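Reviewed December 2023, second revision

The Drolside floor finish is a two-part hardwax oil for interior plank floors, sold in a 776 ml kit with a separate hardener. I applied it over bare boards in a hallway and a back bedroom. Surface prep followed the data sheet: 120 grit, vacuum, no water.

## Application

Mixing is simple. The hardener goes in last and gets stirred for two minutes. Pot life is listed as four hours, and my batch began to drag on the pad at a little over three. A white nylon pad spreads it better than a roller, which leaves ridges at the board ends. 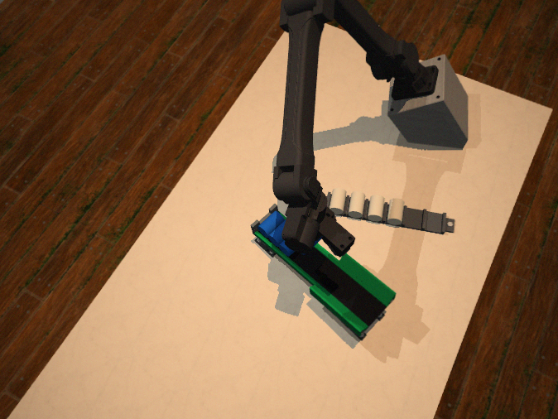 Buff off the excess within 15 minutes. Oil left in the seams stays tacky overnight and collects lint – run a dry cloth along each joint before leaving the room. The smell is mild but lasts nine days.

## Wear

After 52 days the hallway showed light scuffing near the door and no white rings from wet boots. Deepak Pandey used the Zolumside oil on similar boards and reports a harder film but visible lap marks on repair. The Drolside product patches cleanly. I sanded and recoated one spot, and the edge can't be found in daylight.

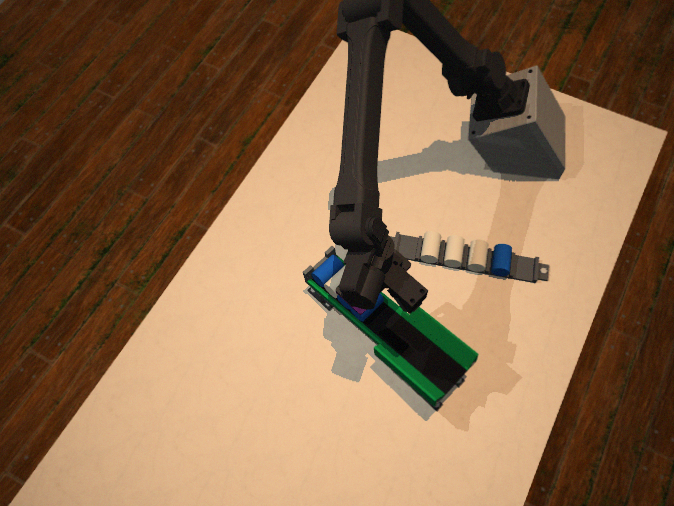
Sheen is lower than the sample card suggests, closer to matte than satin. A second coat raises it slightly and adds little protection.

## Complaints

- The hardener cap cracked on first opening.
- Coverage fell short of the label by 7 percent.
- The tint chart is printed too small to use.

Rating: 7/9 on my usual scale. Suitable for bedrooms and halls. I would not use it in a kitchen without a January recoat every year.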